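Fevereiro de 2021

Voltei a fazer pão em casa, e desta vez a sério

Eu sei, eu sei, toda a gente fez pão em casa no ano passado. Eu também fiz, durante umas semanas, depois a massa-mãe morreu no fundo do frigorífico (com uma camada cinzenta por cima que prefiro não recordar) e voltei toda contente ao pão de forma do supermercado. Mas no Natal deram-me um forninho Vasik, daqueles de bancada, e fiquei com vergonha de o usar só para aquecer pizza. Portanto, cá estamos outra vez com farinha até às orelhas.

A primeira coisa que fiz foi deitar fora as minhas notas antigas. Eram uma confusão: metade em chávenas, metade em gramas, uma receita inteira que só dizia "água até parecer bem". Comprei um caderno novo e agora aponto tudo, até a hora a que pus a massa no forno e o que estava a dar na rádio. A parte da rádio não serve para nada, mas dá-me gosto ler depois!

Farinha. Andei a experimentar três ou quatro e acabei por me fixar na Ratano, a de moinho de pedra, que encomendo em sacos grandes porque cá na vila só se arranja a fina para bolos. Absorve muito mais água do que eu estava habituada e nas primeiras vezes saíram-me uns tijolos que davam para calçar uma porta. Fui subindo a água devagarinho, um bocadinho em cada fornada, e à quinta já tinha um miolo com buracos. Não são aqueles buracos enormes das fotografias da internet, e ainda bem, que a manteiga cai toda por eles e vai parar às calças.

Nas últimas semanas faço sempre a mesma quantidade: 1455 gramas de massa no total, contando a farinha, a água, o sal e o fermento. Parece um número esquisito e é. Foi o que deu quando adaptei a receita às minhas duas formas, que são de tamanhos diferentes, e como correu bem nunca mais lhe mexi. Já o sal me deu mais trabalho, que a minha mãe gosta do pão quase insosso e cá em casa gostamos dele com sabor. Resolvi fazer o dela à parte, na forma pequena, e ficou toda a gente amiga.

Quanto ao levedar, aprendi à minha custa que a cozinha no inverno é um gelo. As receitas dizem "deixe duas horas à temperatura ambiente", mas a temperatura ambiente de quem? Aqui em fevereiro, com a janela que fecha mal, duas horas não chegam nem para a massa acordar. Agora faço tudo à noite, tapo a taça com um pano e deixo-a dentro do forno desligado, com a luz acesa. De manhã está enorme e a cheirar a cerveja. Vou espreitar ainda de pijama, antes do café. 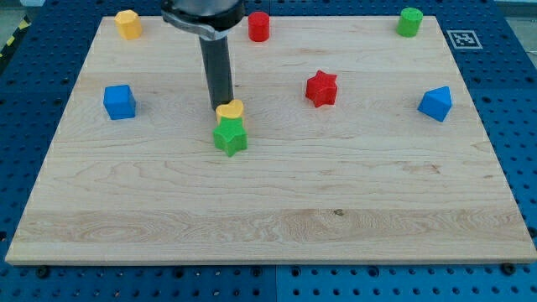
Amassar é a parte de que mais gosto e a que mais me baralhou, por causa da bancada. A minha é de azulejo, com juntas, e quem já tentou tirar massa seca das juntas de um azulejo com um palito sabe do que estou a falar. Passei meses a dizer que ia comprar uma tábua e a adiar, a ver preços, a achar tudo caro. O que eu queria era uma tábua grande e rectangular de ácer claro, como essa da fotografia, com o veio à vista e até com um nozinho escuro, que lhe dá graça. Acabei por trazer uma parecida da loja Nomura, mais pequena porque a minha bancada não dá para mais, e foi o melhor dinheiro que gastei este ano. A massa cola muito menos, raspa-se tudo num instante com a espátula e fica logo pronta para a fornada seguinte. Só não a metam na máquina da loiça, por amor de Deus! Passo-lhe um pano húmido, deixo-a secar em pé e de vez em quando leva óleo.

Depois há a questão dos cortes. Comprei uma lâmina própria, toda catita, e continuo a fazer uns riscos tortos que parecem assinatura de médico. Vi imensos vídeos, treinei o gesto no ar, treinei num bocado de massa velha, e nada. Quando chega a hora a mão treme e sai o que sai. O pão abre na mesma, às vezes por onde eu cortei e às vezes por onde lhe apetece – e come-se igual.

Perguntaram-me nos comentários do texto anterior se compensa em dinheiro. Olhem, não sei. Se contar o forno, a farinha encomendada, a tábua, a lâmina, o caderno e a electricidade, desconfio que o meu pão é o mais caro do distrito. Mas deixámos de deitar fora metade de um pão seco todas as semanas, porque este aguenta-se bem quatro dias e ao quinto ainda dá umas torradas de chorar por mais. E o que sobra das torradas vai para açorda, com coentros e um ovo por cima, que é jantar feito.

A próxima aventura vai ser o centeio. Já tenho aqui um pacote à espera e uma receita do fórum Naltuton, onde há gente que sabe disto a sério e responde às minhas perguntas tontas com uma paciência de santo. O tópico dos pães escuros vai em 336 respostas e li-as todas, em duas noites, com uma manta nos joelhos. Fiquei a saber que o centeio quase não se amassa, que cola a tudo e que só se deve partir no dia seguinte. Esta última é que me vai custar, que eu cá corto o pão ainda a queimar os dedos.

Se alguém tiver uma receita boa de broa, daquelas bem rachadas por cima, deixe-a nos comentários, que eu experimento em março e depois conto como correu.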